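September, bench notes, outreach evaluation
Street violence prevention programme, Orbridge and Finwood sites

Continuing from the last entry. The incident extract for Finwood came through at 9.40 and loads cleanly once the header row is dropped. It has 286 rows after removing duplicates. Duplicates were matched on date, street segment and injury code. Matching on date and segment alone removes too much: two separate assaults outside the Cordeiro Road shops on one night were being merged into a single event.

Coding rules as now applied:
Assault with injury, public place: include.
Assault with injury, private dwelling: exclude from main series, keep in side table.
Weapon shown, no injury: include, flag W.
Weapon recovered in a search only: exclude. Search numbers follow patrol hours, and patrol hours at Finwood changed in the spring.

The last rule matters more than it looks. The first draft counted recoveries as incidents, and the Finwood line rose just when the outreach team started work. With recoveries taken out, the rise goes. Old plot kept in the folder, renamed so that it does not get pasted into anything.

Geocoding. 37 rows had no usable location. Of these, 25 could be placed from the free-text field (bus stop names, pub names, one car park). The other 12 are left unplaced and go into the area totals only. I have not tried to guess them from the reporting station, as was done for the pilot. That method puts everything on the high street.

Comparison area. Zendow was the obvious choice on population and housing type, but its night bus route was withdrawn part way through the baseline period and footfall after 11 pm will have dropped. Still using it, with the baseline cut to the months after the withdrawal. This leaves a short baseline and a wide interval. A second comparison area would be better – none found yet with the same recording system.

Outreach logs. The Orbridge workers write up contacts on paper and the sheets are typed in afterwards. Three problems so far. First, "mediation" is used both for a conversation with one party and for a meeting of both. Second, follow-up visits are sometimes entered as new contacts. Third, the time field holds the time of writing up on some sheets and the time of contact on others. Split the first into M1 and M2 where the notes allow it. The second can be handled by matching participant codes. Nothing can be done about the third for sheets already typed. 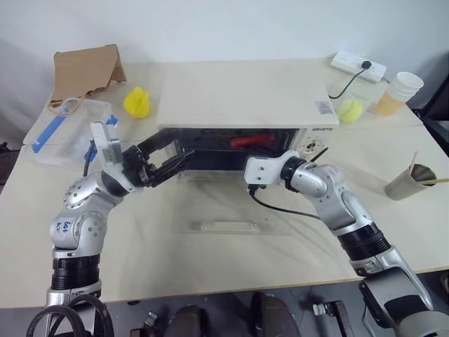
Zoriana Lytvynenko read the draft rules and disagrees on follow-ups. Her view is that a return visit within two days of a shooting is a separate piece of work and should be counted as one, as the risk of retaliation is highest then and the workers are going back for that reason. Folding it into the first contact makes the busiest weeks look like the quiet ones. She would also keep the private dwelling cases in the main series where the parties are known to each other from the street.

On follow-ups I agree. Changed: a return visit inside 48 hours of an injury incident now counts as a contact, flag R. Others are still folded in. On dwellings I do not agree, at least for the main series. Deciding who is known to whom from the street needs the workers' own knowledge, and we have that for Orbridge and Finwood but not for Zendow. Will run it as a sensitivity check on the two programme areas and report it separately.

Rerun with flag R in place: contact totals go up at both sites, mostly at Orbridge. The incident series is not affected.

Hospital data. The request covers 700 attendances, all ages, and we only need 14 and over. Asked for the age cut to be made before transfer so that we do not hold records we have no use for. No injury mechanism field in the sample file – only a triage category, and that does not separate blade wounds from other cuts. Need to find out if the mechanism is recorded elsewhere before promising a knife injury series to anyone.

To do:
Ask Orbridge for the contact sheet template, with start time and write-up time as two boxes.
Write the M1 and M2 definitions on one side of paper for the workers.
Sensitivity run, dwellings.
Check whether the Finwood patrol change has an exact start date.
Second comparison area, still open.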